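Home | Skin | Hair | Tools | Journal

Jeldale Clay Mask Bowl and Brush
August -- by Nima Hosseinzadeh

I mix my own masks a couple of nights a week, and this little set has made it so much easier! The bowl holds enough for face and neck (with a bit left for a friend), and the brush spreads even thick green clay without dripping down your wrists. Rinse it right away -- dried clay is stubborn.

What you get
- One mixing bowl, 125 ml
- One flat brush with soft bristles
- Five recipe cards, including my oat and yogurt favorite

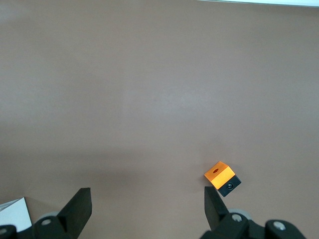 Care
Hand wash in warm water and stand the brush bristles up to dry.

Recently added
Kazemi Rose Water Mist
Zirkamholm Konjac Sponge
Nurkholm Beeswax Lip Balm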